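Garville Test Kitchen: Tabletop Gallery

Home | Galleries | Trays and Pads | Contact

Trays, pads and small things for the table
Posted by Oriana Farías, Aug 30, 2023

The pieces on this page are the ones we use at the long table on the second floor. Most of them are plain and were bought to be used hard. Joaquín Lucero keeps the stock list, which stood at 336 items when we moved in and is at 414 now. Only the things that come out daily are covered on this page. The glassware and the knives have their own galleries.

Steel tray
Rectangular, stainless, with rounded corners and low walls. The low walls make it easy to pick things out from the side. It goes through the dishwasher with everything else and gets dried by hand so it doesn't spot. We have a few of this shape in the rack by the door. Please put them back with the long side facing out.

Square pad
Brown with an orange border and rounded corners. Ivana Carrasco picked this one in February to replace the old cork squares, which were crumbling. The bright edge is easy to find on the table. Wipe it with a damp cloth and leave it flat. Do not hang it up by a corner.

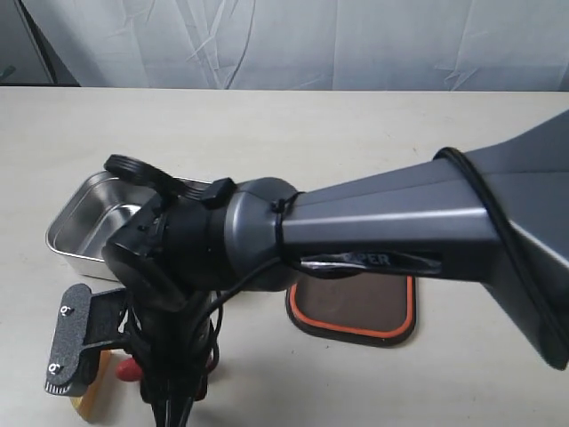
Trays and pads are stored separately. Lucienne Caron tried stacking them together for a few weeks and the pads picked up crumbs from the tray bottoms, so they went back to their own shelf. The pads are on the left, and the trays are in the rack.

Ndung'u bowls
Small bowls for salt, seeds and anything else that rolls. Tadeo Espinoza ordered them in two sizes. The larger size chips at the rim if it is stacked more than 3 high. Chipped ones go in the gray bin under the sink.

Vamomby cloths
Flat-woven, washed hot, folded in quarters. There were 311 in the last laundry count, including the ones with the worn hems. Use the worn ones for the floor.

Plileda scoops
One short handle and one long. The long one does not fit in the drawer and stays on the hook next to the scale. If it is missing, check the flour bin first.

Borrowing
Anything on this page can be signed out overnight except the scale. Write the item and your name on the sheet by the door. Larger orders for events go through Joaquín, two days ahead if possible.

Next gallery: Glassware
Previous gallery: Shelves and Racks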